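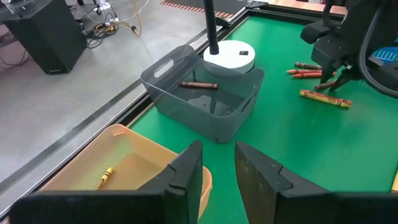 Has anyone lost their job since the robots came in?

Two people left in the first year and were not replaced, and one new position was added, so the sorting room is down by one.

The figures come from Paraskevi Balaskas, who runs the returns department at Flirnenau, a supplier of school and art materials outside Fladaldale. Schools send back mixed boxes at the end of each term, and the usable crayons, pencils and markers are sorted by color and repacked for the discount line. Until last April all of it was done by hand. Now a good part of the crayon sorting is done by two-armed robots at small tables, with people checking the bins.

Balaskas has been in the department for eleven years and says she was against the change at first. "I thought we'd spend all day fixing the machine's mistakes," she said. "For the first few weeks we did. Brown and dark red were the worst. It got better after they changed the lights."

A practiced sorter gets through roughly 2000 crayons in a shift. One robot table manages 1600, but it also runs in the evening, when the room used to be closed. Balaskas does not think speed is the main point. What she noticed was the wrists. "We had people on light duty every fall, when the big returns come in. This past fall we had one."

Thodoris Spanos moved from the packing line to the new position, which is called table operator. He looks after three tables, empties the bins, clears jams and decides what to do with crayons the robot has set aside. He had 90 hours of training, most of it in the room itself and the rest at Xenos, the company that installed the system.

"I didn't know anything about robots," he said. "They showed me how to stop it, how to start it and how to show it a new bin. The rest you pick up." He still sorts by hand when a box comes in with broken pieces or wrappers torn off – the robots are poor at both.

Pay was the sore point. Operators were put on the same rate as sorters for the first six months, and Spanos says he nearly went back to packing over it. "I was answering for three tables and getting the same as before. They fixed it in the end, but we had to ask twice."

Both of them say the room is quieter now, and they don't mean the noise. Six people used to sit around one long bench and talk through the shift. Now the operators stand apart, each with their own tables. Balaskas has moved the breaks so that everyone takes them together, and she kept one end of the old bench for the hand work.

Flirnenau plans to put the same tables into its Grorkevia warehouse, where colored pencils are sorted. Balaskas has been asked to help with the start. She has told them to settle the pay grade before the first table is delivered, and to send the operators for training in pairs. Spanos will go with her for the first two weeks.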